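Keep the Dish Towels Out

Reading time: 5 min
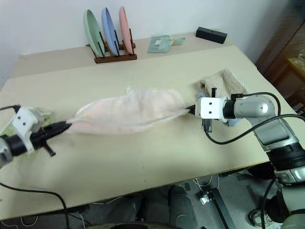

A white towel with a faint pink tinge, and plates in the rack behind it.

I want to make a case for drying dishes by hand, with a cloth towel, and for owning enough towels to do it properly. It is a small subject. But I have spent a lot of my adult life in kitchens, my own and other people's, and I think the dish towel has been pushed out of many of them for poor reasons.

The usual argument against it is hygiene. A plate left in a rack dries by itself and touches nothing. A plate dried with a towel touches the towel, and the towel has been hanging on the oven door since whenever. I accept that. A dirty towel is worse than no towel. The answer is to change the towel. We don't give up bath towels on the grounds that some people leave them on the floor.

My neighbor Damilola Garba is firmly on the other side. She owns a large rack, bought from Rerketel, and everything she washes goes into it and stays there until the next meal. She says she has never needed to put a plate away because she takes it straight from the rack and uses it again. That works for her. She lives alone and has a wide counter. In my house the rack fills up before the pots are washed, and then somebody starts balancing bowls on top of cups. I have lost two good bowls that way.

A rack is a fine thing as long as it is used as a stop along the way. Plates stand in it, the water runs down, and after a few minutes there is much less left to wipe. Then the towel finishes the job and the plates go in the cupboard. A small wooden rack with room for a few plates is enough for this. I would choose it over one of the big steel ones, which take up half the counter and turn into a second cupboard with no door.

The second argument against towels is laundry. I hear this one from my brother-in-law, Jerome Maglaya, who does the washing for a family of five and doesn't want one more thing in the basket. I have less patience with it. A dish towel is small. A week's worth of them takes up less room in the machine than a pair of jeans. We own 12, which gets us through a week with some left over for spills, and they go in with the bath towels on a hot wash. They add nothing to the number of loads.

What people get wrong more often is the kind of towel. Shops sell dish towels as decoration. They have lemons on them, or a map, and they are stiff and smooth and push the water around the plate. They get better after 10 washes or so, but many people give up before then and go back to paper. For plates and pots I prefer terry, the same looped cotton as a bath towel, in a thinner weight. It takes up water right away. For glasses it leaves lint, so I keep a few flat-woven ones for those. The Duswood ones I bought years ago are still going, although they have lost their color.

I also think light colors are the right choice, and here I know I'm in the minority. Fengying Su, who taught me most of what I know about running a kitchen when we both worked at a church hall, would only buy dark ones because they didn't show stains. I think a towel should show stains. If there is tomato on it I want to see the tomato. A small orange mark that stays after washing doesn't bother me, and I won't throw a towel out for it. A gray, damp, dark towel that looks the same on its first day as on its sixth is the one that gives the whole idea a bad name.

It helps to give each color a job. In our kitchen the white ones are for dishes, the green ones are for wiping the table, and the beige ones are for hands. Remedios Barredo, my aunt, did it this way and I copied her without thinking about it. Guests get it wrong and it doesn't matter. The family gets it right most of the time, which means the cloth that wiped up the gravy doesn't end up on the plates.

Then there is how a towel is put down when you're done with it. A towel left in a bunch stays damp in the middle and smells by morning. Take it by both ends, pull it straight, and hang it over something with air on both sides. If it's going on the stack, fold it in half and in half again. I was taught to fold in thirds and have stopped. Halves are faster and a child can do them.

I should be fair to the dishwasher. We have one, a Kellex, and it gets used most nights. But it leaves water on the bottom of every cup, and anything plastic comes out wet. The people who tell me they have no use for a dish towel because they own a dishwasher are shaking cups over the sink or drying them on their shirts. I've seen them do it.

Paper towels are the real competition, and they are the one thing here I would like people to cut back on. A roll of 100 sheets goes quickly when three are used to dry one frying pan. We used to go through a roll every few days. Since September we have kept one roll under the sink for bacon and for the cat, and it lasts.

None of this costs much. A decent terry towel is cheaper than lunch, and half a dozen would do for one or two people. Put them in a drawer near the sink, where a person with wet hands can reach them. Ours used to be in the hall closet, and for as long as they were there we hardly used them.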